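Home | Stories | Poems | About | Contact

Print this page | E-mail to a friend

The Mirnness Wheel

Osvaldo Dal Bello had played the wheel at Mirnness every June since he was a young man, and he would tell you, if you had the time (and he did rather assume you had the time), that he had never once left richer than he came. He didn't mind a bit. He liked the click of the pegs, and the tea, which came in proper cups, and he liked Po-yen Siu, who ran the table and always asked after his knees.

"The usual, Mr Dal Bello?"

"Ten on the heron, please, my dear."

The heron paid better than anything else on the wheel and hardly ever came up. That evening it came up at 2 minutes to closing, and Osvaldo went on stirring his tea for quite a while before he noticed that the whole room was looking at him.

"That's 4,000," said Po-yen, very gently, and began to stack the counters.

He thought of his sister in Ustetti, and of her roof, which had let in the rain for as long as either of them could remember. He thought of old Egger, who had lent him 1,000 one bad winter and had never mentioned it again, not even at Christmas.

We use cookies to improve your visit. Accept | Settings

"Put ten back on the heron," he said at last, "and would you ring me a cab to Egger's?"

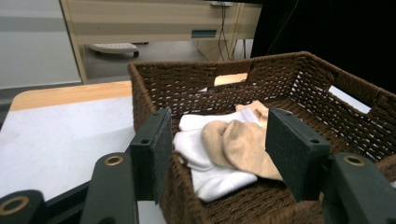 The wheel was still turning when he went to find his coat.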